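Equipment Planning Report, Bimanual Manipulation Workcells
Narkenance project, Ullville site
Report to the funder, January 2025

1. Purpose of this report

The grant agreement asks for an equipment report before any money from the second capital line is committed. This report covers the state of the equipment bought under the first line, what it has cost to keep running, what we propose to buy next, and the points on which we need a decision. Research results are in the separate technical report and are repeated here only where they affect purchasing.

All percentages are shares of the second capital line unless stated otherwise. Prices are from written quotes and exclude shipping.

2. Summary

The first workcell is in daily use. Two more cells of the same design are proposed. We ask for approval to commit 61 percent of the second capital line to arms, grippers and cameras, and 26 percent to spares and enclosures. The remainder would be held until the two new cells have been accepted.

No change to the total award is requested. We do ask to move the purchase date forward, for reasons given in section 6.

3. Equipment in use

The existing cell has two arms on a shared rail at the front edge of an enclosed table. Each arm has its own base plate and its own gripper. The enclosure is built from aluminum extrusion, with panels on the sides and back that can be changed when we want a different background. The printed table surface is handled the same way.

Objects are drawn from a shared stock. Current work uses carrying cases and their contents, small electronic parts, and soft items such as gloves. Both arms need to reach the middle of the table for this work, and that requirement sets the arm spacing in the purchase specification.

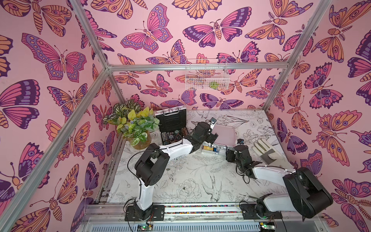
Figure 1. Workcell at Ullville with both arms over the table. Two aluminum cases are between and beside the grippers; a work glove is to the right.

The spacing we settled on was not the one in the original proposal. The proposal had the arms farther apart, on separate stands. With that layout the two grippers could each reach their own side, but the shared area in the middle was too small for a case that has to be held by one arm and opened by the other. We moved to a single rail in October. The stands were returned to the supplier for partial credit, and the credit was applied to cables.

Hinged and latched objects have been the most demanding on the hardware. They load the wrist sideways, and most of our gripper wear comes from them. This was not allowed for in the first budget. It is the main reason the spares line in section 5 is larger than before.

4. Operating record

Downtime was logged by cause from the day the rail was installed. Of the hours lost, 29 percent were put down to cables and connectors. Gripper fingers and wrist actuators were the next largest cause, followed by camera faults. Software faults are logged separately and are not included.

Cables

Cables running along the arms have to flex with every joint. The first set was bought at the standard length and was too short for full reach at the elbow. The replacement set is longer and is left with slack at the joints. It has held up better, though slack cable can catch on tall objects at the back of the table. Operators now check cable position at the start of each session, and the check is on the startup sheet.

For the new cells we have asked for the longer cables to be supplied with the arms. Jilum, the arm supplier, has quoted this with no change to the unit price if both pairs of arms are ordered together.

Grippers

Finger pads are a consumable and should be budgeted that way. We have been buying them in small lots from the equipment line, which has meant repeated small orders and delivery charges. The plan below moves them to a single order per year.

One gripper body was replaced outright after a finger mount cracked. The supplier did not accept this as a warranty claim. We have asked for the warranty wording to be clarified before the next order is placed, and the quote is being held open in the meantime.

Cameras

The small cameras on the grippers are exposed to knocks. Two quotes were obtained for a model with a stronger housing. The stronger model is heavier and reduces the usable payload at the gripper, so we recommend staying with the current model and holding more of them in stock.

Enclosure

The enclosure has given no trouble. Changing a wall covering takes one person less than a morning. Extrusion and brackets are available locally from Urbonaitė, and lead times have been short. We do not need to hold spare beams.

5. Proposed purchases

The order of priority is as follows.

Arms and grippers for two cells, with mounting plates and the longer cable sets. This is the largest item. The quote is for complete pairs and includes delivery but not installation. Installation will be done by our own staff, as it was for the first cell.

Cameras for two cells, plus stock for all three. The same part number will be used throughout so that any camera can be moved to any arm.

Spares. One complete gripper, one wrist actuator and one elbow actuator per cell, and a year's supply of finger pads. At present there are no spare actuators on site, and a failed one means waiting for delivery from the supplier.

Enclosures for two cells, with rails, cable duct and brackets. These will be cut to the drawings used for the existing cell. The one change is a deeper duct under the front rail, to leave room for the heavier cable bundle.

Test objects. Most of the stock can be shared between cells, but small parts get lost and electronic parts get damaged. A modest sum is set aside for replacements. We suggest this be treated as an operating cost from next year.

Work with small electronic modules is the area we expect to grow most over the next project year. It needs closer gripper control than the case work, and it is the reason we are asking for actuators with the finer position readout. The finer readout adds to the price of each arm. We looked at fitting it to one arm in each pair, but mixed pairs would complicate calibration and would mean holding two kinds of spare. 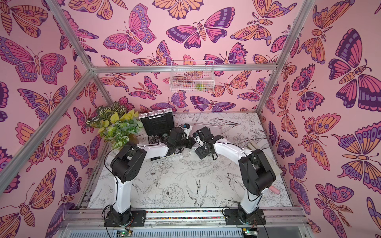

6. Schedule and lead times

The supplier's current lead time for arms is longer than it was when the first pair was ordered. If we wait for the original purchase date, the new cells would be ready only near the end of the project year, and the comparison between cells would have to be dropped or moved to a later period.

We therefore ask to place the arm order as soon as this report is approved. Enclosures would be ordered four weeks before the arms are due, which is enough time to build and level them. Cameras and spares can be ordered at any point and would go in with the arms to save on shipping.

Acceptance of each cell will follow the procedure used for the first. Each pair must complete 100 consecutive cycles of the reference task with no hardware stop before the final payment is released. The supplier has agreed to this in writing. The first cell passed on its second attempt, after a loose connector was found at the base of one arm.

7. Space and power

The room at Ullville can take three cells in a row with access from the front and one side. A fourth would not fit without moving the workbench. Power has been checked by the building's electrician and is sufficient for three cells running together. One additional circuit is needed so that each cell can be shut off separately. The cost is small and will be met from the site budget.

Network cabling to the two new positions is already in place.

8. Risks to the budget

The main risk is the exchange rate on the arm quote. The quote is fixed for sixty days. After that the supplier may reprice, and a rise would come out of the amount held back.

The second risk is the warranty question described in section 4. If cracked finger mounts are not covered, we would add one more gripper body per cell to the spares order. This can be done within the spares line if the enclosure quotes hold.

A third risk is actuator wear under the heavier hinged-object work. We have less than a year of data and cannot give a reliable service life. The spares quantities are based on the failures logged so far, with a small margin. They should be reviewed after both new cells have been running for six months.

9. Decisions requested

We ask the funder to:

Approve the commitment of the arm, camera, spares and enclosure lines as set out in section 2.

Agree to the earlier purchase date.

Confirm that finger pads and replacement test objects may be charged to operating costs from next year.

Confirm that the amount held back may be carried over if it has not been spent when the project year closes.

Copies of the quotes, the downtime log and the acceptance procedure are attached. The next equipment report will be sent once the first of the new cells has been accepted.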